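Lesero Parallel Gripper Service Kit (finger pair, screws, cable clips)

Home > Spares > Grippers and wrists > Service kits

Price: £158 per kit
Part no.: 2359
In stock
Page last checked: December 7, 2025

In the bag: two black replacement fingers (one pair, matched), four finger screws, two flange screws, three cable clips, one small tube of grease, a folded instruction sheet.

Fits the Lesero two-finger gripper on the Pondska light arm. Also fits the older Uibo wrist if you already have the adaptor ring. It doesn't fit the Kasia gripper, whatever the Kasia forum says. The holes line up, but the fingers foul the housing when closed and you will chew up the edges on the first cycle.

What we think of it

We sell this kit and we use it on our own bench arm, so take what follows as coming from both sides of the counter. The maker's leaflet says to change the fingers every 90 days. We don't. We have never seen a good case for a calendar interval on a part that wears by use, and the leaflet doesn't offer one. An arm that picks up light bits and pieces for an hour a day is not going to wear out fingers at the rate of one that runs all shift.

Our own rule is duller. Look at the tips. If they still meet evenly along their length when closed on a strip of paper, and the paper doesn't pull out from one side, leave them alone and keep your money. If the paper slides out at the tip but holds at the root, try tightening the finger screws before you buy anything. A fair share of the "worn" fingers sent back to us were simply loose.

Setting the opening

After fitting, the open position needs setting again. The leaflet claims the gripper finds its own limits at power-up. Ours did that properly on some days and stopped short on others, so now we check it by hand. Put something with a bit of width between the fingers, drive the gripper fully open and see that both sides clear it. Then do it again with the arm in a different pose, with the wrist turned.

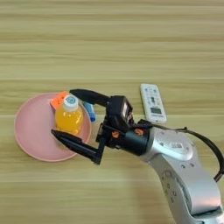
Do the check over the sort of things you really pick up. A machined test block tells you very little about a bottle with a screw cap, and a bottle tells you very little about a small cylinder lying on its side. We keep a mix for this and swap it when we get bored. Go slowly on the way down the first few times. New fingers may not sit at quite the same height as the old pair, and the table will win any argument.

The flange screws

Two are supplied. Change them only if the heads are rounded. Tighten by hand with a short key, back off, then tighten again evenly, a little on each side. The leaflet gives no torque figure and we aren't going to make one up. We asked in August and were told to use "normal tightness".

If you have a camera on top of the gripper, redo your camera alignment after touching these screws. Yes, even if nothing seems to have shifted. The sales sheet says alignment "is preserved through routine service". It wasn't on our arm, and we spent an afternoon blaming the software.

Cable

The clips are the best thing in the bag. Leave a loop at the back of the arm big enough for the joint to turn fully both ways, then clip. Run every joint to its stops by hand with the power off and watch the cable the whole way – if it goes tight anywhere, let out more slack. Don't use zip ties as a stand-in.

Grease

A smear on the slides, wiped back until you can hardly see it. Keep it off the finger faces. The tube holds far more than one service needs.

Do you need the whole kit?

Often no. Fingers alone are not sold separately by the maker, which we think is a poor show, but we split kits when we have spare screws and clips left over. Ask before ordering. If your gripper won't close at all, the trouble is in the drive, and this kit won't cure it. A complete exchange gripper is £519, with the old unit returned.

Returns

Unopened kits can come back within 30 days. Opened kits can't, unless a part is missing or faulty. Check that both fingers are in the bag before you break the seal.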